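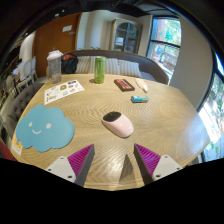
My winter skin, and what I'm putting on it

Jan 9, 2021

Right, so my face has given up. Every year I tell myself I'll start looking after it in the autumn, and every year I get to January with cheeks like a dry flannel and a nose that peels if I so much as think about a tissue. This time I've got the heating on all day as well, as I'm working from the spare room, and it has made everything so much worse!

A few of you asked in the comments what I'm using at the moment, so I've finally sat down to write it out. Usual warning: I'm not trained in any of this, I've got dry, fussy skin that goes pink at the slightest thing, and what suits me might bring you out in lumps.

Cleansing

I've stopped washing my face in the mornings. I know, I know. My mum was horrified. But a splash of lukewarm water is plenty for me, and my skin stopped feeling tight by lunchtime within a week or so of giving up the foaming stuff. In the evening I use the Bremura cleansing balm, which comes in a squat little tub and smells faintly of oats (or porridge, if I'm being less poetic). You scoop a bit out, rub it over a dry face, and take it off with a warm cloth. It shifts mascara without any scrubbing, which my old gel never managed.

The one thing I don't like is the lid. It's impossible with greasy hands, and I've dropped it behind the sink twice. Bremura, if you're reading, a pump please.

The serum I wanted to love

I bought the Grusside hydrating serum back in July, when it was on offer, and used it all summer without much to say about it. It's thin, it sinks in quickly and it sat nicely under sun cream. Then the cold weather came and it started to sting. Not badly, just a prickle round the corners of my mouth, but enough to make me leave it in the cupboard for a bit. I tried it again last week on damp skin with cream straight over the top and that was much better, so it's back on the shelf for now. I won't be buying another bottle though. It's a lot of money for something I have to be so careful with.

Face cream

I've saved the good one for here. The Mendes night cream is thick, a bit old-fashioned and takes ages to soak in, and I adore it. I put it on and then wander about the house looking like a glazed bun. By the morning my cheeks are soft again and the flaky patch between my eyebrows has gone down to almost nothing. It's meant for nights, but I've been using a thinner layer in the daytime too when I'm not going anywhere (so, most days at the moment).

I'm more than 6 weeks into the jar and there's still a good third left. If you're oily I would stay well away, it'd be like wearing a duvet.

Hands and lips

My hands are the worst they've ever been with all the washing. Knuckles like sandpaper! I've got a tube of Plesarov hand balm by the kettle and another in my coat, and I put it on every time I boil a cuppa. It's a little bit sticky for the first few minutes, so don't try to open a jar of anything. At night I go in with a really thick layer and cotton gloves, which is about as glamorous as it sounds.

For lips it's plain old petroleum jelly. I've had four different fancy balms in the past year and I keep going back to it. The minty ones make mine sore, and I think they were half the problem all along.

What I'd like to try next

Tudur Parri sent me a long message after my last post telling me to get a humidifier, and he was so convincing that I've been looking at them all evening. He keeps his next to the bed and says his eczema has calmed right down. The nice ones are pricey and the cheap ones seem to leak, going by the reviews, so if you've got one you'd recommend then do let me know in the comments.

I also want to find a sun cream that doesn't pill over the Mendes. I've been a bit lazy about it over Christmas and I need to get back to wearing one every day. Suggestions for that very welcome too, as long as it isn't scented.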